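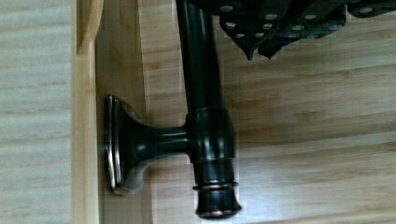
Photo: Wonach

Hestness Rally Horn and Picket Kit
Made by Raler

Anyone who has run a picket line with a cheap megaphone knows how it goes: squeal, crackle, dead batteries by lunch. We sell a lot of gear to union locals and we've tried plenty of horns, and the Hestness is the one we keep reaching for. Voices sound like voices through it! You can hear the difference on the first sentence, especially with a speaker who doesn't like to shout.

The horn runs up to 9 hours on a charge at normal speaking volume. Siren use will eat into that, so go easy on it if you have a full day planned. A clear voice carries roughly 80 yards in the open, less on a busy road with trucks going by. There's a socket on the back for the hand mic, and the cord is long enough that one member can hold the horn while another reads the statement.

In the kit
Hestness horn with shoulder strap
Hand mic on coiled cord
12 blank corrugated sign boards, white both sides
6 sign handles with rounded ends
Marshal armbands, orange
Wall charger and car charger
Carry bag

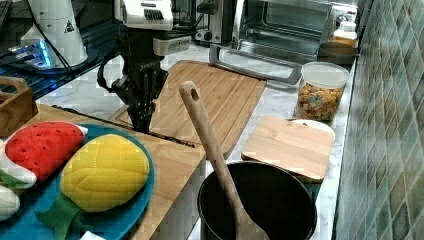

Can we use our own printed signs with the handles?
The handles take any corrugated board of standard thickness, so signs from your local print shop will slide right in. Foam board is too thick for the clips and tends to snap in the wind anyway.

The boards take marker and paint equally well, and we love that the surface isn't shiny — you can read them in bright sun from across the street. Let paint dry overnight before you stack them. A lot of locals hold a sign-making evening on the Sunday before a walkout, and the bag holds the whole pile flat with room left for flyers.

Check the rules at your site before you order. Some cities want a permit for amplified sound, and some limit sign handles by size or material. Your city clerk's office can usually tell you over the phone.

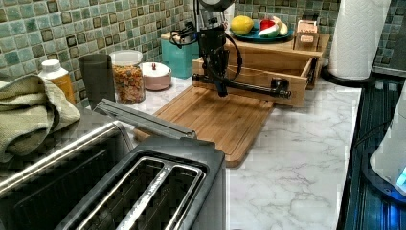
If the limit where you are is on handles, the boards also have punched corners, so you can run string through them and wear them front and back. It's surprisingly comfortable for a long shift, and it leaves both hands free for coffee and leaflets.

Care
Wipe the horn with a damp cloth. Charge it every couple of months, even between campaigns. Store it out of a hot car.

Spare parts
Hand mics, straps and handles are sold singly. Board refills come in the same pack size as the kit.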